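I spent most of February with two grippers on my desk, the Lanz and the cheaper one from Flirkari. The Lanz closes more softly, and for thin cloth I prefer it. But its camera sees less at the sides, so I missed the handle of a locker door more often. Panya asked me which one to buy - for now I say Flirkari, if you can live with the noise. I still have to compare the two controllers, and I will write about them next.
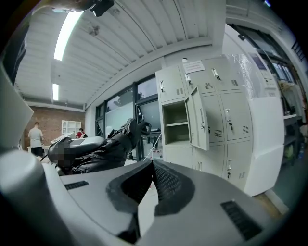
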